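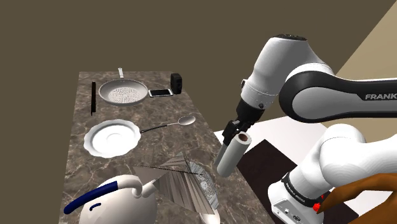
石纹台面远端:灰色平底锅,右边平放手机。

首页 工作记录 配方 设备 订货 关于

2019年1月29日,星期二
批号858,苦橙果酱,Stostcombe工作间

接着去年十月那本往下写。旧本子最后几页被糖浆粘住了,能揭开的部分我已经抄到新本子前面,揭不开的那一页是柠檬凝乳,和今天的事没有关系。

Lirwood那边的苦橙昨天下午到货,两箱,皮色偏深,有几个蒂部发软,挑出来单放。比上一季的个头小,籽多。籽多对我们是好事,果胶主要靠籽和白瓤,但是个头小意味着切皮的时间要长,手上有口子的人最好戴手套。我没戴,后悔了一上午。

这一批想弄清楚的事:上一批(857)装瓶以后偏稀,倒过来能看见果酱慢慢往下滑,皮丝全浮在上半截。Femi Eze认为是熬的时间不够,我认为是泡籽的水倒掉太多。两个人各有道理,所以这回不改糖量,也不改锅,只把泡籽的办法改了,熬煮终点按原来的标准走。

用料
苦橙 2公斤(去掉软蒂的以后再称)
白砂糖 照旧,果重的两倍
水 照旧,按锅内刻线
柠檬 两个,只要汁,籽一并放进纱布袋

糖还是Ploldale的那一袋,底下有结块,过了一遍粗筛。结块的部分没有扔,单独装在有盖的桶里,留着熬焦糖用。桶上写了日期,请不要往里倒别的糖,上次有人把红糖混了进去,最后谁也没法用。

昨天傍晚做的准备
橙子刷洗,对半切,挤汁,汁过筛入大锅。籽和刮下来的白瓤装袋。以前是袋子直接丢进锅里跟皮一起泡,这次分开:袋子放在小盆里,加刚没过的凉水,盖上盘子过夜。皮切丝以后单独泡在大锅里。皮丝宽度尽量一致,但我切到后面明显变粗了,最后一把几乎是片。粗的那些没有挑出来,到时候看口感。

刀该磨了。切到第二箱的时候刀刃在皮上打滑,只能用刀尖先扎进去再往下压。磨刀石在水槽下面左边的抽屉,用完请放回布套里。

今天早上
小盆里的水已经变稠,用勺子提起来能拉出一点丝,颜色像淡米汤。去年直接泡在大锅里从来没见过这种样子,不过大锅水多,就算有也看不出来。整盆倒进大锅,袋子拧干,也放进去。拧袋子的时候戴了橡胶手套(学乖了)。

温度计先校了一遍。插在滚水里等读数不动,Lindsay那支读100,长柄的那支偏低一度。偏低的那支不扔,拿去量洗瓶水。以后熬糖只用Lindsay那支,手柄上缠了一圈蓝胶布,大家认胶布就行。

第一段:煮皮,不放糖
大锅中火烧到滚,转小火,半盖锅盖。原定煮到皮丝用两个指头一捻就断。开始四十分钟左右捻还是韧的——更正,别写左右,我看了钟,是40分钟,韧。接着煮,每隔一会儿捞一根出来捻。粗的那些明显落后。等到粗的也能捻断的时候,细的已经有点透明,但没有烂。

锅里的水位比刻线低了一指宽。没有补水。857那次补过水,这也是一个差别,所以严格说来今天改了不止一处,写在这里免得以后自己骗自己。要是858变稠了,不能全算在籽的头上。

捞出袋子,放在漏勺里晾到能下手,然后使劲挤。挤出来的东西是乳白色的浓浆,全部刮回锅里。Femi嫌这一步费劲,提议用压薯泥的那个压。试了,布袋从侧面鼓出来,差点破,还是用手挤。下次可以试试把袋子夹在两块砧板中间往下压。

第二段:下糖
关火下糖,搅到锅底没有沙沙的声音再开火。这里一定要等,前年有一批就是糖没化开先烧滚了,冷却以后瓶底全是糖粒,返工也救不回来。搅的时候木勺从锅底往上翻,贴着边走一圈。

开大火。泡沫起来很快,先是大泡,颜色浅,后来泡变小变密,声音也沉下去。撇沫撇了两次,第三次没撇,放了一小块黄油,泡沫自己落了。黄油放得太早会让果酱发浑,快到终点的时候放就没有这个问题,至少我看不出来。

温度在接近终点前停了很久不动,后来突然往上走。记得人不要在这时候走开。我去接了一趟送瓶子的电话,回来的时候读数已经到了,幸好没有过。

凝固测试
照例用冰盘子。小碟子事先放在冷冻格,取一勺果酱滴上去,放回冷藏等一会儿,用指头推。
第一次:推不起皱,指头走过以后液体马上合拢。
第二次:表面有一层薄皮,推的时候起细纹,松开以后慢慢平。
第三次:起皱明显,指头划出的沟不合拢。关火。
测试的时候锅要离火,这一点我跟新来的人说过好几遍了,本子上再写一遍。等碟子冷的那点时间,火上的锅还在继续浓缩,测的是刚才的锅,不是现在的锅。

和857相比,到达第三次那个状态用的时间短了不少。具体短多少说不准,857那页的关火时间被水洇了,只看得清前两位。

静置
关火以后没有马上装瓶,在锅里静置,等表面开始结薄膜,再轻轻搅一下把皮丝匀开。皮丝上浮的毛病多半是装得太热太稀。这次搅过以后,舀起来看皮丝是悬着的,停在勺子中间,不往上跑。

装瓶
瓶子洗净倒扣在烤箱里烘着,盖子用滚水烫过。漏斗还是那个宽口的,内沿有一处凹痕,不影响用。装到离瓶口一指,擦净瓶口,拧盖。有一个瓶子倒进去的时候听见一声响,瓶底裂了一圈,连果酱一起扔了。应该是那只瓶子在外面放凉了才装的,我从烤箱里一次拿出来太多。以后装几个拿几个。

标签先别贴。瓶子外壁有糖渍的时候贴上去,过几天就翘边。明天擦过再贴。标签内容和上一批一样,批号改成858,别的不动。库里的空白标签还剩100张,够这一季用,不用急着印。

味道
刮锅底尝的,还温着。苦味比857重,是那种干净的苦,在舌根停一会儿。甜度正好。粗皮丝嚼起来有嚼头,我个人喜欢,Femi说像在嚼橡皮筋。让Ploldale那边的人尝过再定,他们的客人多半是抹在烤面包上吃的,皮太长会整根拖出来。也许应该切短,宽度反而不必太计较。

挑出来的软蒂橙子
切掉软的部分,剩下的还能用,气味正常。榨了汁冻成冰格,做浇汁用。有一个切开里面发褐,整个丢掉。给Lirwood那边写封短信提一句,不算投诉,只是让他们装箱的时候翻一下箱底。

收尾和清洁
大锅底有一小块焦痕,硬币大小,在靠炉灶后侧的位置,那一侧的火一直偏旺。用小苏打加水煮了一会儿就松了。炉头该拆下来清一次,我明天早上弄。
纱布袋用凉水冲过再煮,先用热水冲的话籽上的胶会糊在布眼里,洗半天也洗不掉。
地上靠冰箱那边还有一点粘,拖了两遍,早上再看。

待办
一、明天早上看冷透以后的稠度,倒瓶一只,侧放一只,对照857留样。
二、磨刀。
三、再做一小锅,泡籽照今天的办法,但水位补到刻线,把补水这件事单独看清楚。果子还够。
四、问Femi要他那张去年记的关火时间,他说夹在哪本书里了。
五、宽口漏斗再订一个备用。
六、冷冻格的小碟子洗完放回去,今天开始的时候只找到一只。

后补一行,晚上锁门前看的:瓶子已经能听见盖子往下吸的声音,摸着还温。侧过来看,酱面动得很慢。先不下结论。

Stostcombe工作间 | 联系我们 | 版权所有,转载请先来信 | 返回顶部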